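Visit to the Collet Watch Works, Gurnport

In June, members of the regional design council were received at the Collet workshops in Gurnport, where the company assembles its mechanical watches and maintains its own design studio. The visit was hosted by Apolline Charpentier, head of product design, and Valter Strömberg, who manages assembly and after-sales service.

The morning began in the studio with the development of the Clodia, a three-hand model introduced in 2020. Ms. Charpentier presented early drawings and a series of wax and brass models. The first proposal had a date window at three o'clock, which was dropped when the designers could not agree on a font small enough to suit the dial. The final case was drawn by Hugo Bodin, an outside designer whose earlier work was mainly in lighting and door hardware.

Visitors then moved to the assembly floor. Each Clodia movement contains 121 parts and is built by a single watchmaker, whose initials are entered in the service register. Finished watches are observed in six positions before casing. Mr. Strömberg noted that a watch may be returned to the bench up to four times at this stage.

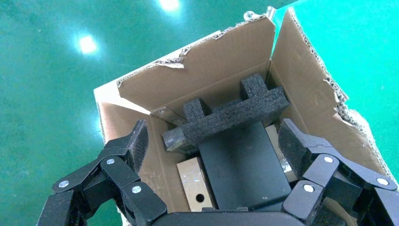 The service department occupies the north side of the building and accepts watches from every period of the company's production. Among the pieces under repair was reference 2607, a hand-wound model with a domed crystal for which spare parts must be made on site. Owners receive a written estimate before any work is started, and replaced parts are returned with the watch on request.

After lunch, Nadège Sabatier of the Nuneo design school outlined the training program run jointly with Collet. Students spend 60 days in the workshops during their second year and submit a dial design at the end of the placement. Radoslava Šťastný, a current student, showed her study for a dial in gray enamel with applied hour markers. Several members asked about legibility in low light, and she explained that a version with luminous hands was being prepared.

The visit closed at four o'clock with a discussion of repair costs and the supply of enamel blanks. The council thanks Collet and its staff for their welcome. Members who wish to consult the presentation notes may request a copy from the council office.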